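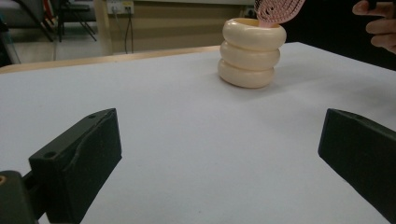 *Gripper's view of the ringed cup and the pink utensil, fingers wide apart.*

26 Jan 2018 – student project, cup task

Great session! Fatima Ndlovu rewrote the closing routine and the fingers now move far more smoothly than they did in December. We're at 60 clips towards our 100, so the Domolell demo looks very doable.

Still to do: try the slower closing speed, back up the clips, ask Wikström for spare finger screws. I can't wait to see what the glossy rim does to the tracking – my bet is trouble.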